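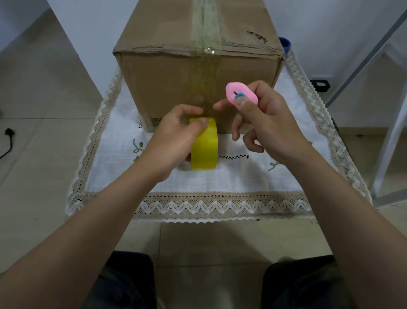
Box taping on a home table, from the head camera view. Tape roll in the left hand, knife in the right.

Hi, I'm Sum-yee Chang, and this is the page for the Fosisen Everyday Hands pack, the thing I get the most emails about! It's a set of first-person clips of people doing small jobs at home, sold to folks who are teaching two-armed robots to do the same jobs. If you've got a pair of arms on a bench and nothing for them to learn from, you're in the right spot.

The pack has 305 clips in it, and each one runs about 2 minutes. Boxes and tape make up the biggest chunk (my favorite chunk, I'll admit it). I love tape. It's sticky, it's shiny, it hides its own loose end, and you need one hand to hold the roll while the other one does something completely different. Our older pack, Utham, was mostly cups and towels, and people kept writing in to ask for jobs where the two hands have to split up the work. So that's where we went with this one.

We film on whatever table is in the house. Lace, embroidery, tile floors, cords on the floor, all of it stays in. Emilian Ilie does our labeling and he used to beg me for plain backgrounds, but then he trained a little model on the Cloutier arms with our first batch and came back asking for more tablecloths. I still tease him for that one.

What you get with the download:

All the clips, full length, with sound removed
Start and stop marks for every grasp, left and right hand kept separate
Short plain-English notes for each step ("press tape down front of box")
A loader script that works with Rundden, plus a generic one if you use something else

One heads up before you buy. There's no force data in here, so if you want to know how hard a person leans on a strip of tape, this pack can't tell you. We're testing gloves for that and I'll put up a separate page when they're good enough to charge money for. Hands do cover up the object sometimes too, and those stretches are marked so you can skip them.

The pack is $400 for one lab or one company, and you can put it on as many machines as you like. Updates are free for the first year. The next one is due in October and adds 47 clips, nearly all of them opening and resealing boxes.

Want to try it first? Write to me through the contact form and I'll send you the sampler. I answer everything myself, usually by Saturday if you catch me in a busy week.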